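How to budget for a two-arm bench cell

Most first budgets for a small robot cell list the arms and stop there. The arms are the easy line to price. The smaller parts decide whether you stay inside the number you were given in May.

Step 1. Write down the task first

Use one sentence, with the object and where it has to go. Ours was "pick a hand tool out of a bin and pass it to the other arm." If your sentence needs the word "and" three times, split it and price the first part only.

Step 2. Price the arms as a matched pair

Order both arms from the same supplier in one purchase. We compared Okance and Drundetti, and the quotes were closer than we expected until we asked what was in the box. One included mounting plates and cable conduit. The other charged for them separately. Ask for grippers, wrist camera brackets and power supplies as separate lines on every quote so you can compare them.

Step 3. Plan the frame and the rail

Draw the cell at full size on paper and tape it to a bench before you order aluminum extrusion. Tuấn Ông did this for our second cell and found the elbows would have hit the side wall. Moving a tape line is free. Recutting posts cost us $374 on the first build.

Putting both arms on one rail across the front leaves the tabletop clear and lets you shift a base later. Buy spare rail hardware in the same order.
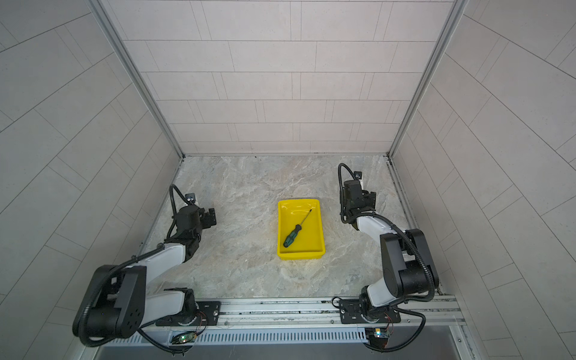
Two arms on a shared front rail, with the screwdriver tray between them.

Step 4. Set aside money for surfaces and bins

Wall panels, a tabletop covering and trays look like small change. We allow $200 per cell. Choose the tray before you choose the gripper fingers, and check that the open fingers fit inside the rim with the tool lying at an angle.

Step 5. Budget for cables and boards

Allow $100 for cable, connectors and ties. Measure cable with the arm at full reach and leave slack at the wrist. Camera cables are the ones people cut short. Include the small control boards here, plus one spare of each.

Step 6. Hold back a reserve

Keep $500 unassigned until the cell has run for a month. Mieczysław Kurek, who signs our orders, asks for this as its own line, labeled "reserve," with no parts listed against it. Freight from Warrier came out of ours.

Before you send the order

Check lead times on the rail and the grippers. Confirm the plate hole pattern against the arm drawing. Ask who pays return shipping.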